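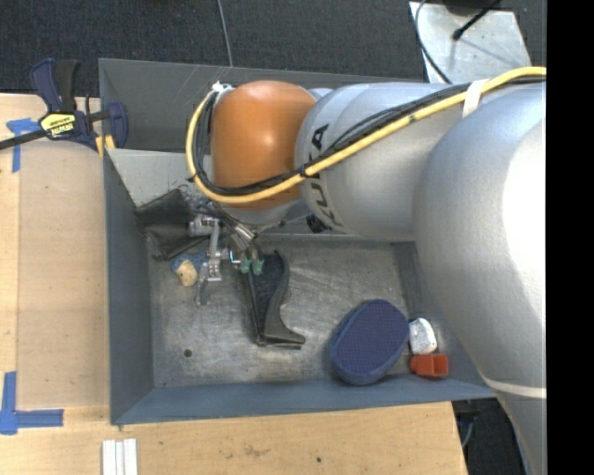
4. Storing Parts in the Tollano Bin System

Read this section before you load any bins. It covers setting up the shelf unit, labeling, loading, and the checks to make once the system is in use. Assembly of the shelf frame is covered in section 3.

4.1 Before you start

The Tollano system is sold in two depths. The shallow bins fit all Griddale shelf units. The deep bins fit only the units with the wide rail. If you are not sure which rail you have, look at the sticker inside the left upright. Wide rail units have a W after the model number.

You will need:
Shelf unit, assembled and fixed to the wall
Bins and dividers
Label cards and clear card holders
Level
Soft cloth

CAUTION: Do not load any bin until the unit is fixed to the wall. A free-standing unit can tip forward when a full bin is pulled out.

4.2 Setting the rails

1. Decide which rows will hold deep bins. Deep bins go at the bottom.
2. Hook the rear of each rail into its slot, then press the front down until it clicks.
3. Leave 12 inches between rails for deep bins and 6 inches for shallow bins.
4. Put the level across each pair of rails. If one side is low, unhook it and check that the rear tab is fully in its slot.
5. Slide an empty bin in and out of each row. It should move freely and stop against the rear lip.

Note: Rails can be moved later, but the bins on that row must be taken out first.

4.3 Labeling

1. Write the part name on the top line of the card and the part number below it. Use a permanent marker or a printed card.
2. Slide the card into the holder from the side.
3. Press the holder onto the front of the bin. Wipe the spot with a dry cloth first and hold for a few seconds.
4. Put the row letter on the upright, at eye level if possible.

Holders bought before January 1 need the older card size. Cards that are too wide will bow outward and catch on the rail above.

4.4 Loading

1. Start with the bottom row and work up.
2. Put heavy parts in the deep bins. Each deep bin holds up to 51 pounds when the weight is spread evenly over the base.
3. Fit dividers before adding parts. A divider pushed in afterward tends to ride up on whatever is under it.
4. Keep parts below the rim.
5. Push each bin back until it meets the rear lip.

CAUTION: Pull out only one loaded bin at a time.

CAUTION: Do not store open containers of oil, solvent, or paint in the bins. The drain holes are not sealed.

Small parts such as washers and clips are better kept in Trullero inserts, which sit inside a shallow bin — 6 to a bin — and lift out by the tab.

4.5 Checks and cleaning

Once a month, check that the wall brackets are tight and that no rail has lifted at the front. Replace any bent rail. Do not try to straighten it.

To clean a bin, empty it and wash it with warm water and dish soap. Dry it fully before putting metal parts back. Do not use bleach or scouring pads. The Flanagan liner mats can be washed the same way but should be laid flat to dry — they curl if hung.

If a bin sticks, take it out and look for grit on the rail. Wipe the rail with a dry cloth. Do not oil it.

Replacement rails, holders, and dividers are listed in section 7.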